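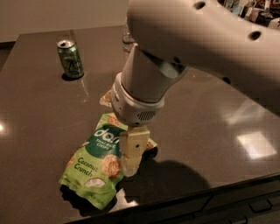 Snacks on the slow train
November 21, 2018

When I moved to Trarcombe I did not know that people here eat on the train at every hour of the day. In my country we eat at the table, and on a train we look out of the window. So for the first winter I was hungry all the way to Undbridge and back, and I thought this was good manners.

Now I take a bag with me like everybody else. The journey is 157 minutes if the connection is kept, and the trolley stops selling after the second tunnel. I have tried many things. Chocolate is too sweet before lunch. Apples are fine, but then you sit with the core in your hand. Nuts are best for me, the salted ones, and I buy them at Leemans next to the station. They sell them by weight. I ask for 800 grams, and this lasts me until the end of the week if I do not leave the bag in the kitchen.

Crisps are a more difficult question. I like them very much, but they are loud! In the quiet coach I once waited for every bridge before I took the next one. A lady across from me was doing the same with her biscuits, I am quite sure of it, and we did not look at each other until Undbridge.

In August it is too warm for most of this, and I take only water and the dry bread sticks my mother sends. They arrive always a little broken. I eat the small pieces first.

My other rule is to buy nothing on platform 11. The machine there kept my coins twice, and the man in the ticket office gave me a form with a telephone number on it. I still have the form.

Next week I go one day earlier than usual, on the morning train, so I must visit Leemans before they close on Saturday. If they have the almonds again I will take half and half.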